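We got to Sillano at a quarter to nine with coffee still in hand, and the front doors of the new walk-in mental health clinic were already propped open for visitors. I've been on plenty of health center tours, and I can't remember one I enjoyed this much!

The building used to be a furniture showroom, so the windows run nearly floor to ceiling (frosted up to shoulder height on the street side). Flallel, the nonprofit that runs the place, has put in 9 counseling rooms, a quiet room with a dimmer you control yourself, and a short-stay wing where people can spend up to 60 hours after a crisis and then go home with a follow-up visit already booked. There's a separate side entrance for anyone arriving with a police officer or an ambulance crew, and it leads straight to a nurse, with no waiting area in between.

I asked about wait times. The goal is 15 minutes from the door to a first conversation, day or night. They're staffing up to 83 people by August, and the night shift is nearly full, which surprised me in the best way.

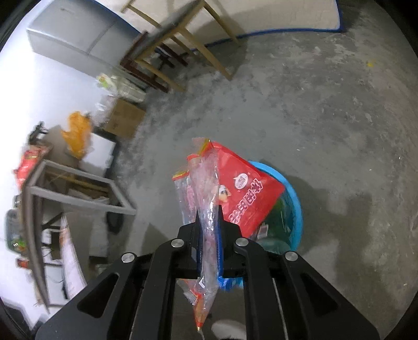 Guido Costa wanted to know what happens to someone who turns up at 3 a.m. without insurance, and said he'd driven his brother to two different emergency rooms last winter and been sent home from both. The nurse leading our group told him the intake form doesn't ask about coverage until after the first conversation. He wrote that down, and so did I.

After that we crossed the courtyard to the Zanetti wing, where the family program meets. They run evening groups for parents and partners, plus a phone line called Kisia that you can call without giving your name. I sat in on a practice call and loved how slow and plain it was, with long pauses and no script that I could hear.

Parking is tight, so take the bus if you can. The next tour starts at 10 a.m., and you can sign up at the front desk.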